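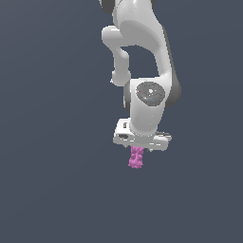 Testers at Athumani had asked for months whether a simulated grasp could be replayed with a different gripper and nothing else changed, and their answer after trying the new release was that it can, "as long as you keep the contact settings the same on both sides."

STINUNSIDE — April — Jirno today released Rarkmont, a software package for comparing robot grippers, wrist cameras and arm controllers in simulation before any hardware is bought. The package is available now to existing customers and will open to new accounts next month.

Rarkmont runs the same grasping task with each gripper under test and records the results side by side. The user picks an arm, a gripper and a set of objects, and the software repeats each grasp from the same starting pose. When the run is over, it swaps in the next gripper and starts again. Arm speed, object weight and surface friction stay fixed unless the user changes them.

The release ships with 102 object models. Many have rounded or uneven shapes, which are harder to hold between two flat fingers than a box or a can. Users can add their own models in common mesh formats. Objects can be loaded at a fixed position or at random angles within a range set by the user.

Grasps can be run against a plain background, with no table or floor, to check how the fingers meet the object before other contacts are added. The same object can then be placed on a surface, in a bin or among other parts.
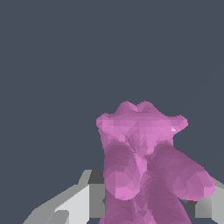 Close view of a pink object and two gripper fingers in simulation.

Jirno tested Rarkmont with the team at Athumani, a systems integrator that sets up picking cells for small warehouses. The team compared 2 parallel grippers on the same arm, using a list of soft-toy and irregular shapes taken from customer orders. Each gripper went through 393 grasps. A grasp was scored as held if the object stayed between the fingers through a lift, a half turn of the wrist and a sudden stop.

The first gripper held the object in 89 percent of grasps. The second did less well on shapes with narrow limbs, where its wider fingers closed on one side of the object before the other. Athumani then repeated the second run with a slower closing speed and saw fewer drops, but the cycle time went up. Both runs are included with the release as sample projects, along with the settings files.

Simulation results do not replace tests on a real arm. Soft objects in this version are treated as rigid, so a plush toy will not squash under the fingers the way it would on a picking line. Jirno plans to add soft contact in a later update. Until then the company recommends using Rarkmont to narrow a list of grippers and then checking the remaining ones on hardware.

New in this release:

Gripper swap. Change the gripper at the wrist without rebuilding the project. The tool center point is updated from the gripper file.

Camera views. Place a camera beside the arm, above the work area or close to the fingers. Views can be saved with each grasp and played back together.

Controller comparison. Run position control and force-limited control on the same list of grasps. Finger force and joint load are written to one log.

Drop review. Failed grasps are sorted by the moment of failure — closing, lift, turn or stop — and can be opened directly from the results table.

Export. Results can be saved as a spreadsheet or a printable report.

Rarkmont runs on a desktop workstation and does not need a network connection after setup. A graphics card is recommended for camera views but not required for grasp runs. Projects made with the preview version will open in the new release, but camera positions have to be saved again.

Customers with a current support plan receive Rarkmont at no extra charge. Pricing for new accounts is available from the Jirno sales desk. An online walk-through of the Athumani sample projects will be offered at 10 a.m. and again at 3 p.m. on launch day, with a recording posted to the support page afterward.

About Jirno

Jirno makes simulation and test software for robot arms and grippers. The company is based in Stinunside and works with integrators, equipment makers and teaching labs.

Press contact: Jirno Press Office, Stinunside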